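3.2 Extraction and Receiving Vessel

All shots were prepared at the Zitum test counter between opening and noon, using one lot of Alcantara beans ground immediately before use. The group was flushed before each extraction, and the cup was centered on the drip grate under the spout. Flow was stopped at a fixed beverage mass. Of the 941 shots prepared, 29 were discarded because the stream broke up or struck the rim of the vessel.

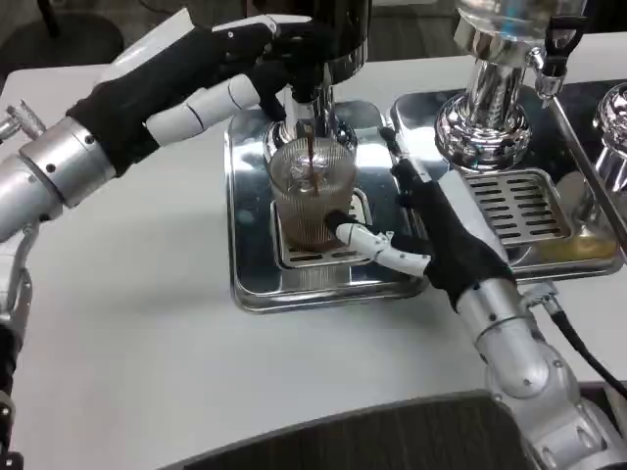 Figure 4. Espresso running into a clear ribbed glass on the slotted drip grate.

Clear glass was preferred to porcelain for the main series, as the fill level can be read from the side during extraction. Vertical ribs distort the liquid surface slightly, and readings were therefore taken at the lowest point visible between two adjacent ribs. Glasses were held at room temperature; preheating was examined separately (Section 3.4).

Crema depth was recorded when flow ended and again after 200 seconds. Drip trays were emptied after every block of shots, and the grates were rinsed and dried before the next block began. Residue left in the trays was not weighed. Losses to the tray are thus included in the difference between dry dose and beverage mass, and no correction was applied in the Ovanar model.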